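Course Notes, Unit 6: Plants on Tables, Desks and Other Work Surfaces
Interior Plant Care, Tenstead Adult Learning
January 2024

Print this page | E-mail this page

Read these notes before the practical session. They cover small potted plants kept on tables and desks in rooms where people work. Floor plants and hanging baskets were in Unit 5. Bring your plant log to class, with at least two weeks of entries in it.

6.1 What makes a table different

A plant on a windowsill has one job and one enemy, the temperature of the glass. A plant on a work table shares its space with elbows, bags, cups and whatever the table is used for. It gets moved. It gets turned around and not turned back. People pour leftover coffee in it. When you assess a table plant, write down how the table is used before you write down anything about the plant.

Light on a table also drops off quickly. A leaf plant that is fine on a sill may get a small fraction of that light a few steps into the room. Your eyes adjust and won't tell you this. Use the light meter, or do the hand shadow test from Unit 2 at the height of the leaves, at midday, with the room lights off. A sharp shadow is strong light. A soft shadow with a clear outline is medium. If you can barely find the outline, treat the spot as low light and choose the plant to suit.

6.2 Two common groups

For this unit we sort table plants into two groups.

Leafy plants. These include pothos, philodendron, peperomia and most of the ferns. They have thin leaves, lose water steadily and show thirst by drooping. Most put up with medium light. Many trail or spread over the side of the container as they grow, and this affects where they can stand. Leave a hand's width of clear space on each side.

Succulents. These include haworthia, gasteria, small aloes and echeveria. They store water in the leaf and want to dry out completely between waterings. They want more light than most offices have. Haworthia and gasteria are the safest choice for a table away from the window. Echeveria will stretch within a couple of months in the same spot, and a stretched echeveria does not shrink back.

The two groups are often kept on one table and watered on the same day by the same person. This is the most frequent cause of dead succulents in shared rooms. If a table has both, keep separate entries in the log for each pot.

6.3 Placement

Start by finding the working area, the part of the tabletop that people's arms cover when they use it. Sit or stand at the table and sweep both forearms across it. Anything inside that sweep will be knocked sooner or later. Plants belong outside it.

On a table used from one side only, the far edge is usually the best place for a spreading plant. It is out of reach of sleeves and the leaves can hang over the back. Check that no one walks close behind it.

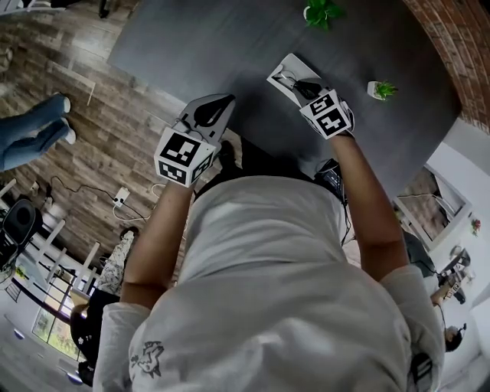
A compact plant in a square pot can stand nearer to the work than a trailing one. It takes up a fixed amount of room and the flat sides make it harder to tip. Even so, spiky leaves should be kept clear of the sweep. Aloe and haworthia tips break when brushed and the broken tip stays brown for the life of the leaf.

Keep all pots away from power strips and from any cable that runs across the table. A cable dragged over the edge takes the pot with it.

Dark tabletops show water marks and mineral rings much more than pale ones. They also get warm if the sun reaches them. On a dark surface in direct summer sun, feel the table beside the pot in the early afternoon. If it is uncomfortable to the touch, the roots in a small pot are too warm as well. Move the plant or raise it on a cork mat.

Walls matter less than students expect. White or pale walls bounce some light back into the room and brick bounces less, but the distance to the window still decides nearly everything. Do not pick a plant on the strength of a light-colored wall.

6.4 Containers

White containers are popular and they do stay cooler than black ones in sun. They show algae, soil splash and hard water stains. Wipe them when you water.

Check every decorative container for a drain hole. Most table containers sold as gifts have none. There are two ways to handle this:

- Keep the plant in its plastic nursery pot and set that inside the decorative one. Lift it out to water, let it drain in the sink, put it back. This is the method we use in class.
- Drill the container. Ceramic needs a masonry or diamond bit, low speed and a little water on the bit. Wear eye protection. We will do this in the June session for anyone who wants to.

A layer of gravel at the bottom of a closed pot does not replace a drain hole. Water collects in the gravel and the soil above it stays wet longer.

The supply cupboard has Arnex square pots in the small size and Pillai cork mats. Either may be bought at cost. Stock number for the pots is 1058, which you need to write on the slip.

6.5 Watering in place

Whenever possible, take the plant to the sink. If you have to water on the table:

1. Move papers, keyboards and any equipment away first.
2. Put a tray under the pot, even if it has a saucer.
3. Use a narrow-spout can. Aim for the soil at the edge of the pot, below the leaves.
4. Stop when you see water in the tray. Wait ten minutes.
5. Empty the tray and dry the outside of the pot before setting it back.

Leafy plants: water when the top inch of soil is dry to the finger. In very small pots use weight instead. Lift the pot right after watering and again each day until you know the difference.

Succulents: water when the soil is dry all the way down. Push a wooden skewer to the bottom, leave it a minute and pull it out. If soil sticks to it, wait. In winter this can mean a month or more between waterings. Do not leave water sitting in the center of the rosette.

6.6 Cleaning leaves and tabletops

Dust on leaves cuts the light they get, and indoor plants don't have light to spare. Broad leaves are wiped with a damp cloth, one hand supporting the leaf from below. Succulents are dusted with a dry soft paintbrush. Do not wipe an echeveria. The powdery coating protects it and won't grow back on that leaf.

No leaf shine products. They clog the surface and attract more dust.

Lift pots off the table once a week and wipe underneath. Smooth dark tops need a second pass with a dry cloth or they streak. If you find a white ring, try plain vinegar and water on a hidden spot first. Never use vinegar on stone.

6.7 Turning and trimming

Turn each pot a quarter turn every time you water. Put a small piece of tape on the rim so you know where you started. Trailing plants left unturned grow full on the window side and bare on the other.

Trim long stems just above a leaf joint. Pothos and philodendron cuttings root in water in a few weeks and can go back into the same pot to thicken it. Change the water when it clouds.

6.8 Common problems

Lower leaves yellow, soil damp: overwatered. Let it dry and check the drain hole.
Crisp brown edges on a leafy plant: dry air, missed waterings or salt buildup. Flush the pot with plain water.
Succulent leaves soft and see-through: too much water. Unpot and cut away rotted roots.
Succulent leaves wrinkled but firm: thirsty. Water fully.
Small black flies: fungus gnats. Let the top of the soil dry and use sticky traps.
Pale, long stems with gaps between leaves: not enough light.

6.9 Practical for next session

Choose one table that is in regular use, at home or at work. Mark the working area on a sketch. Do the shadow test at two places on the table. Suggest one leafy plant and one succulent, with positions, and say how each will be watered. One page is enough. If you used the Arken meter from the class kit, sign it back in.

Print this page | E-mail this page

Comments

fernbank22: Is the skewer test OK for haworthia in a really tiny pot? I'm worried about going through the roots.

Tenstead Adult Learning: Yes, use a toothpick and go in near the edge.

M. in the evening group: The sweep thing was useful. I moved my pothos back and I've stopped catching it with my sleeve. Still can't get the ring off the table though.

dkl: Print link leaves off section 6.8 for me, anyone else?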